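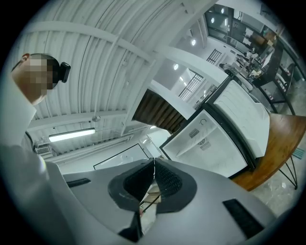 Gripper in hand, back room at Fornen, under the tube light.

So I've been promising for ages to write about what's going on at work, and I finally have a quiet evening and a cup of tea (okay, second cup).

If you're new, I'm at Fornen, where we pack and sort small parts, and since August the big change has been that some of us spend half the shift with a gripper in our hands. You pick things up with it, you put them down, you do it again, and all of that goes toward teaching the arms on the Skornia line how a person would do it. My best day so far is 493 pickups and my wrist let me know about it!

I was pretty grumpy at first. Clem was worse, he'd been on the sorting bench longer than any of us and wanted to know who'd be sitting there once the arms got good. Fair question, and we still only have half an answer. Two people moved over to checking, which pays a little better and is a lot duller if you ask Clem. Abenezer loves it though, he's turned out to be super picky about what counts as a clean grab and now he's the one training the rest of us.

What I miss is the talking. On the bench you could chat the whole morning, but with the gripper you really have to watch what you're doing, so the room has gone kind of quiet. We've started taking our breaks all together to make up for it, and Keegan brings those awful cinnamon things (I eat them anyway).

The thin stuff is still the hardest, by the way. Anything skinny wants to roll or tip on you and I lose my patience fast. More than 100 of those on my list for tomorrow, so I'm off to bed. Wrist brace recommendations in the comments please!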